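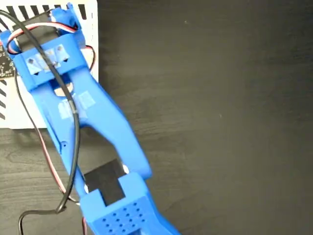
How I Oil a Dark Wood Table Without Making a Sticky Mess

Tukport Kitchen Table > Around the House > Furniture

January 2026 | by the Tukport Kitchen Table blog

I oil our big table every winter, and the first time I did it I ruined two shirts and we ate dinner off our laps for most of a week. The oil never dried. It just sat there, grabbing every crumb and cat hair in the house. So this is the way I do it now, after plenty of trial and error (mostly error).

One thing before you buy anything: this is for tables with an oil finish or bare wood. If yours has varnish or lacquer on it, oil can't soak in and you'll only get a greasy film. To check, put a few drops of water somewhere out of the way and wait ten minutes. If the wood underneath goes a bit darker, you're probably good to go. If the water is still sitting up in neat little beads, stop and find out what's on there first.

What you need

A can of clear or dark-tinted table oil. I use the Wemau one because the hardware store in Kerr carries it, and I paid 33 dollars for a can that has lasted me three winters so far. Any hardening oil meant for tables should do. Please don't use olive oil! It goes rancid and the smell hangs around.

You'll also want a sheet or two of fine sandpaper (220 and 320 grit), a pile of old cotton T-shirts cut into squares, dish soap, gloves, and a metal bucket with water in it. The bucket is for the rags and I'll get to that.

Step 1: Wash it

Warm water and a squirt of dish soap, with the cloth wrung out until it hardly drips. Go over the whole top and get into the corners where the syrup lives. Then wipe again with plain water and dry it off with a towel. I leave it overnight after that. You can get away with a few hours if the heat is on, but damp wood plus oil gave me cloudy patches once and I don't want to see them again.

Step 2: Sand, but go easy

220 first, then 320, always along the grain. On dark wood any scratch across the grain shows up pale, and you will see it every single morning over your coffee. If your table is stained dark, be extra gentle – you can go right through the color to the lighter wood underneath, and then you're into a whole different project. On mine I skip the 220 these days and only use the fine paper on the rough spots.

Check whether the top is veneer, too. Look at the end of the board from the side. If there's a thin layer sitting on something else, I'd put the sandpaper away and just clean and oil.

Vacuum up the dust, then wipe with a barely damp rag.

Step 3: The first coat

Open a window. Ours sticks in December, so I've learned to have that fight before the gloves are on. Try to get the room up to 68 degrees or so, and read your can for what it likes. Mine says not to go under 50.

Stir the can, don't shake it. Pour a little puddle, maybe the size of a pancake, and spread it out with a folded rag. Work in sections and keep the coat thin. Thinner than that, even. Let it sit fifteen minutes and look for dull spots where the wood has drunk it all up, and dab a bit more on those.

Step 4: Wipe it off

This was my big mistake. Take a clean, dry rag and wipe off everything that hasn't soaked in. All of it! You should feel like you're taking the whole job back off again. Then come back in half an hour with another dry rag, since a little oil likes to creep back up, especially along the joints.

Step 5: The rags

Oily rags can heat up by themselves and catch fire. Don't ball them up and don't toss them in the kitchen trash. I drop mine straight in the bucket of water, and later I lay them flat outside on the concrete, one layer, until they're stiff. Check what your town wants you to do with them after that.

Step 6: Second coat, and waiting

Give it a full day, then do steps 3 and 4 again with even less oil. Two coats are plenty for a yearly touch-up. Bare wood may want three or four.

Then wait. I let it go two days before plates and a week before anything hot or wet, and we use placemats for a month or so.

If it's already sticky

Put a tiny bit of fresh oil on a rag and rub the sticky part – it loosens the old stuff – then wipe hard with a dry cloth. Mine took three rounds of that. The spot by the radiator took four.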